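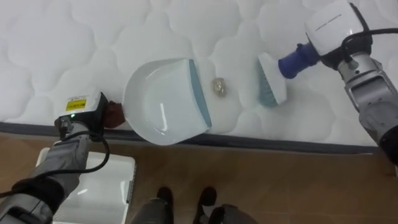 About Woltard

Woltard sells second-hand and ex-display mattresses from a long, draughty building on the edge of Farncombe. We also clean other people's, for those who would sooner keep the one they have. The company is two people, a van and a kettle, and has been described by a customer as "surprisingly normal", which we have put on the invoices.

Facundo Navarrete started it after 7 years of delivering new beds and taking the old ones to the tip. A good many of the old ones had nothing wrong with them except crumbs. He rented a lock-up, bought a decent upholstery vacuum and put a card in the newsagent's window. The card said "Matresses". The phone rang anyway.

Ignacio Domínguez joined that February, having come in to complain about a pillow. He looks after the cleaning side and wrote the checklist we work from, a document of 30 lines that he defends like a family recipe. Facundo drives, does the accounts and is allowed to make the tea.

How we go about it

Every mattress gets swept before anything else happens to it. Dustpan and hand brush, laid flat on the fabric, short strokes towards the pan. People expect something grander at this point, and a few have asked whether they are paying for it. They are. Quilted covers are all dips and seams, and a vacuum will happily skate over the top of a sweet wrapper for years. Wrappers, biscuit, sand, hair grips and the odd earring come up with the brush. Earrings go back to their owners in an envelope. Biscuit does not.

After the sweep comes the vacuum, on both faces and along the edge trim, then spot cleaning, then a day standing up with the windows open. Ignacio presses every corner with his knee and writes down what he thinks of it. If he thinks badly of it, the mattress goes for recycling and Facundo sulks about the van space.

We don't use perfume. A mattress that smells of alpine meadow is usually hiding something.

What we sell

Singles, doubles and kings, mostly, plus whatever the hotels are throwing out. Our longest-standing supplier is the Godoy guest house, which changes its beds far more often than its curtains. We also stock Vestico protectors, the zipped kind, and will mention them to you twice — once when you choose a mattress and again at the door.

Visiting

Unit 77, through the blue gate and past the tyre place. Open weekdays from nine until five and on Saturday until one, or until Ignacio gets hungry. You are welcome to lie down on anything with a price on it. Please take your shoes off first, and finish your pasty in the car.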